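Cluscombe Home Help > Laundry and Textiles > Storage and folding

Navy cotton throws: how to fold so they stop marking the pale blanket underneath

Posted by Pascal Boyer, 28 February 2018

I look after the linen for a small let in Hamel. The bed is made up with a light grey-white blanket as the top layer, and a folded navy cotton throw is left on one side of it for guests who want something extra. I have two problems with this arrangement and would like advice on both.

First, dye. The navy throw has been washed 8 times at 40 degrees and still leaves a faint blue cast on the blanket where it rests. The mark comes out in the next wash, but the blanket is bulky and I do not want to wash it after every stay.

Second, the fold. Whatever I do, the throw relaxes into a slab with one thick edge and one thin edge. I fold in half lengthways, in half again, then in thirds. By the following day the thick edge has pressed a dip into the blanket and the top flap has slid off. The blanket is polyester fleece bought in 2013 and is fairly soft, so it takes an impression easily.

I have tried rolling the throw instead. It unrolls. I have tried an elastic band, which leaves a crease that will not iron out without steam, and there is no steam iron at the property. The detergent is Ernix non-bio liquid, the machine is a standard front loader and drying is on a rack indoors.

Is there a fold that holds its shape without a tie, and is there any reliable way to stop the transfer?

Wukulton

Two separate matters, so I will deal with them separately.

Dye transfer. Eight washes at 40 should have removed most of the loose dye if the throw was washed with enough water. Front loaders use very little, particularly on an economy cycle, and a heavy cotton item will soak up a good part of it. The loose dye then stays in the cloth and dries there. What you are seeing is rub-off (the trade term is crocking), and indigo or cheap direct dyes are the usual offenders. To test it, take a white cotton handkerchief, rub it dry against the throw ten strokes each way, then repeat on a clean part of the handkerchief with the cloth dampened. If the dry rub is clean and the damp rub is blue, the cause is moisture, and you are probably folding the throw before the inner layers have dried. If both are blue, you have surface dye and need to wash it out.

For surface dye, wash the throw by itself with the extra rinse option on, half the normal dose of detergent, no softener. Do this twice. Do not bother with salt or vinegar. Neither fixes a modern dye, whatever you read elsewhere. A proprietary dye fixative works on direct and reactive dyes and does very little for indigo. 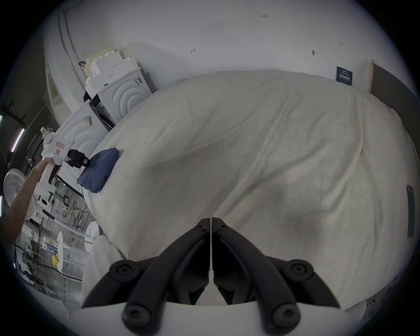
The fold is the easier half. The half, half, thirds method puts all the free edges on one side, and that side will always be thicker and looser than the other. You want the free edges enclosed. Lay the throw out flat with the short side towards you. Bring both long sides in to meet at the centre line, leaving a gap of a finger's width between them. Close it along that gap like a book. You now have a long strip with two folded edges together on one side and the spine on the other, and nothing raw showing. Fold in one short end by a third, then fold the opposite end over and push it into the pocket formed by the first. It should finish as a compact bundle with rounded edges, like the navy one on the left side of the blanket, and should sit evenly when you let go of it. Press out the air with a flat forearm before you tuck the last end. If you press afterwards, the tuck pulls out.

The gap at the centre is important. If the two sides touch or overlap, the spine has to bend round extra thickness and the strip will spring open.

On the dips in the fleece, some creasing is normal with any large loose blanket. Lift one side, let air under it and draw it towards you by the hem. Do not smooth it with your palms, as that only moves the slack somewhere else. If the slack has collected across the middle, start from the far edge and work it forwards.

Hamel Linen

Just put something between them. A white cotton pillowcase folded flat under the throw and you will never see it. We do this with all the dark ones. Change the pillowcase with the sheets.

Also your blanket is fleece, it will pill if you keep dragging things over it.

Pascal Boyer

Thank you both. Handkerchief test done. Dry rub clean, damp rub distinctly blue. The throw had been on the rack overnight and felt dry on the outside, but I had hung it doubled over one rail.

I have redone the fold as described. It needed three attempts, the first two because I had closed the centre gap. With the gap left in, it holds. Does the tucked end face up or down when it goes on the bed?

Wukulton

Down. The weight of the bundle keeps the tuck shut. Put the spine towards the middle of the bed so that the double edge faces outwards, otherwise guests pick it up by one layer and it comes apart.

Damp rub blue with dry rub clean confirms the drying problem. Hang it over two rails set apart so that air passes between the layers, and turn it once. For a heavy cotton throw indoors in winter allow 2 full days. In August you can manage it in one. Check at the hem, where the cloth is doubled and stitched, as this is always the last part to dry. If the hem is cold to the touch, leave it.

I would still do the two extra-rinse washes. Drying properly will stop most of the transfer, but a guest with a wet towel will start it again.

Old Dyer

Disagree about vinegar. My mother always used a cup of it in the rinse and her curtains never ran.

Wukulton

Curtains are not sat on or folded against anything pale. Acid is used in dyeing wool, silk and nylon, where it is applied with heat as part of the process. Adding it cold to finished cotton does not set the dye. It will not harm the throw in that quantity, but I would not rely on it.

Pascal Boyer

Tuck is facing down and the spine is to the middle. I will run both washes before the next booking and use the pillowcase in the meantime. Marking this as solved.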